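Hydraulic quick coupler (excavator) 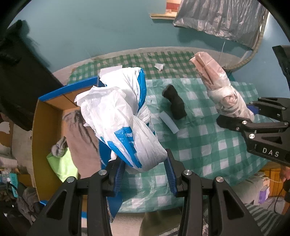
A hydraulic quick coupler is a device fitted between the stick of an excavator and its bucket or other attachment. It lets the operator release one attachment and pick up another without driving out the bucket pins by hand. Couplers are sold both as factory equipment and as aftermarket parts, and are matched to a machine by pin diameter, stick width and pin spacing.

Construction

The body of a coupler is a welded or cast steel frame. The upper part carries two bores that take the stick pin and the link pin. The lower part has a fixed front hook and a moving rear jaw or wedge. A double-acting cylinder, fed from an auxiliary circuit on the stick, moves the rear jaw. A check valve in the cylinder holds pressure if a hose fails.

Types

Pin grabber couplers pick up the standard pins of an ordinary bucket. They accept buckets from different makers as long as the pin sizes and spacing fall within range. The coupler adds to the distance between the stick and the bucket tip, and breakout force drops as a result.

Dedicated couplers use attachments with hooks or lugs built to one pattern. The tip radius stays close to that of a pinned bucket, but every attachment must be made or converted to suit. The Bernach pattern, common on mid-size machines, uses a rear wedge that takes up wear as the contact faces age.

Tilting couplers add a side-to-side movement and are used mainly for grading and ditch work.

Locking

Most current designs have a second lock that works apart from the cylinder. On the Quinlan coupler this is a spring-loaded bar that drops behind the front pin. Joltinia units use a gravity latch, later replaced by a spring latch in the same housing. Older couplers with a manual safety pin remain in use and can be converted with a kit.

Maintenance

Grease points are serviced daily on machines in steady use. Hoses are checked for rubbing where they pass the stick end. Play at the rear jaw is measured with the attachment hanging free, and on the Quinlan type a reading above 5 mm calls for new wear plates. Replacement seals are ordered by cylinder serial number, as bore sizes changed during production.

Weight

A coupler reduces the load the machine can lift by its own weight. The Funiment pin grabber for large excavators weighs 1,359 lb, and its seal kit and latch spring are shared with the smaller model.

See also

Bucket pin
Thumb (excavator)
Tiltrotator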